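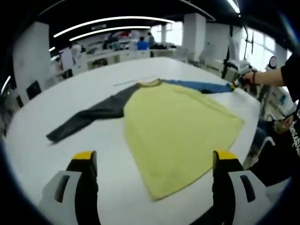 Fliltbridge 핸드헬드 그리퍼 키트

검색어를 입력하세요 검색 상세검색

Fliltbridge는 작업자가 손에 들고 쓰는 그리퍼와 카메라를 한 세트로 묶은 시연 수집 키트입니다. 로봇 팔을 설치하지 않은 작업대에서도 쓸 수 있으며, 집기, 펴기, 접기, 옮기기 같은 양손 작업을 그리퍼 시점의 영상과 손가락 개폐값으로 기록합니다. 제조사는 Vudby이고, 국내 판매와 교육은 Kultetti가 맡습니다.

의류와 천을 다루는 팀에서 문의가 많아 본 페이지는 의류 작업 기준으로 작성했습니다. 상자나 병처럼 단단한 물체를 주로 다루는 경우에는 패드 선택이 달라지므로 주문 전에 상담을 받으시기 바랍니다.

제품 구성

기본 세트에는 그리퍼 2대, 카메라 모듈, 배터리, 충전 거치대, 데이터 케이블, 교정용 판, 운반 가방이 들어 있습니다. 수집용 컴퓨터는 포함되지 않습니다. 기존에 쓰던 리눅스 장비에 수집 프로그램을 설치해 사용하면 됩니다.

추가 구성품은 따로 주문합니다.
- 교체용 손가락 패드
- 예비 배터리
- 손목 고정 끈
- 야간 작업용 보조 조명
- Iordache 동기화 모듈(그리퍼를 여러 대 함께 쓸 때 필요)

손가락과 패드

손가락은 마주 보는 두 개가 평행하게 움직이는 방식입니다. 안쪽 패드는 검은색이고 끝에는 노란색 팁을 씌웠습니다. 흰색이나 밝은 회색 작업대 위에서도 손가락 끝의 위치를 영상에서 찾기 쉽도록 정한 색입니다. 하우징은 흰색과 회색 계열 한 가지로만 나옵니다.

패드는 표준형과 직물형이 있습니다. 직물형은 표면이 조금 더 무르고 끝이 얇아서 소매 끝이나 밑단처럼 바닥에 붙은 얇은 천을 집을 때 유리합니다. 대신 마모가 빠릅니다. 티셔츠와 얇은 셔츠 위주라면 직물형을, 수건이나 청바지가 섞여 있다면 표준형을 권합니다. 두 종류를 한 세션 안에서 섞어 쓰면 데이터 정리가 번거로워지므로 세션 단위로 통일해 주십시오.

패드 교체에는 공구가 필요 없습니다. 팁을 먼저 빼고 패드를 위로 밀어 분리한 다음 새 패드를 끼웁니다. 교체한 뒤에는 개폐 영점을 다시 맞춰야 합니다.

카메라와 시야

카메라는 그리퍼 몸체에 고정되며 광각 렌즈를 사용합니다. 작업대 가장자리가 휘어 보이는 것은 렌즈 특성에 따른 정상적인 결과입니다. 왜곡 보정값은 기기마다 따로 저장되어 출고되고, 수집 프로그램에서 원본 영상과 보정 영상 중 하나를 골라 내보낼 수 있습니다. 손가락 두 개가 항상 화면 아래쪽에 들어오도록 장착 각도가 정해져 있으며 사용자가 각도를 바꿀 수는 없습니다.

시야가 넓어 작업대 뒤쪽의 사람이나 설비까지 기록되는 경우가 많습니다. 외부에 공개할 데이터라면 수집 전에 주변 인원의 동의를 받아야 합니다. 얼굴 가림 처리는 프로그램에 들어 있지만 기본 설정은 꺼짐입니다.

큰 창 옆에서는 창 쪽이 하얗게 날아갈 수 있습니다. 자동 노출을 쓰지 말고 작업대 면을 기준으로 노출을 고정하십시오. 흰 작업대에 흰 옷을 올리면 윤곽이 약해지므로 이때는 회색 매트를 까는 편이 낫습니다.

의류 작업에서의 사용

긴소매 옷은 몸판과 양쪽 소매를 모두 펼쳐 놓고 시작하는 것이 일반적입니다. 래글런 셔츠처럼 몸판과 소매 색이 다른 옷은 접는 순서를 영상에서 구분하기 좋아 초기 교육용으로 많이 씁니다. 단색 옷은 그다음 단계에서 넣으시면 됩니다.

두 사람이 함께 작업할 때는 한 사람이 소매 끝을 잡고 다른 사람이 밑단 쪽을 맡습니다. 각자 잡은 뒤 짧게 멈췄다가 움직이면 나중에 구간을 나누기가 수월합니다. 소매를 지나치게 당기면 어깨선이 틀어져 처음부터 다시 펴야 하는 일이 생깁니다. 그리퍼로 천을 누르면서 밀지 마십시오. 패드 끝이 말려 들어가 팁이 빠질 수 있습니다.

작업대는 사람이 양옆에 설 수 있는 크기가 좋고, 표면은 무광을 권합니다. 유광 표면에서는 천장 조명이 반사되어 위치 추적이 끊기는 일이 있습니다.

주요 사양

연속 사용 시간: 배터리 한 개당 45분
1회 교육 권장 인원: 최대 22명
패드 수명(직물형): 접기 작업 200회 초과 시 점검
저장 형식: 영상, 개폐값, 자세값을 세션별 폴더에 저장
연결: 유선 전용
보증: 구입 후 2년(패드와 팁은 제외)

무선 연결은 지원하지 않습니다. 케이블이 작업대 모서리에 걸리는 문제가 있어 April 생산분부터 더 유연한 케이블로 바꾸었고, 그 이전에 구입한 고객도 케이블만 따로 주문할 수 있습니다. 커넥터 규격은 같습니다.

설치와 교육

설치 교육은 Kultetti의 Costel Avram 기술 담당이 진행합니다. 오전에는 교정과 프로그램 설정을 하고, 오후에는 실제로 쓸 물품을 가지고 수집을 해 봅니다. 교육 당일에는 사용할 작업대와 컴퓨터, 그리고 실제 작업에 쓸 옷을 준비해 주십시오. 샘플 의류는 제공하지 않습니다.

교정은 기기를 옮길 때마다 다시 하십시오. 교정용 판을 작업대 가운데에 놓고 양쪽 그리퍼를 차례로 비춘 뒤, 손가락을 완전히 열었다가 닫으면 끝납니다. 값이 허용 범위를 벗어나면 프로그램에 빨간 표시가 나타납니다.

대여

구매 전 시험 사용을 원하면 월 단위로 빌릴 수 있습니다. 대여품은 기본 세트와 같고 패드는 표준형이 장착되어 나갑니다. 직물형 패드는 소모품이어서 대여 중에도 구매해야 합니다. 대여 후 구매로 전환하면 첫 달 대여료를 제품 가격에서 뺍니다.

견적에는 사용 장소, 다룰 물품의 종류, 필요한 그리퍼 대수가 필요합니다. 그리퍼를 세 대 이상 쓸 계획이면 동기화 모듈이 포함된 견적을 보내 드립니다.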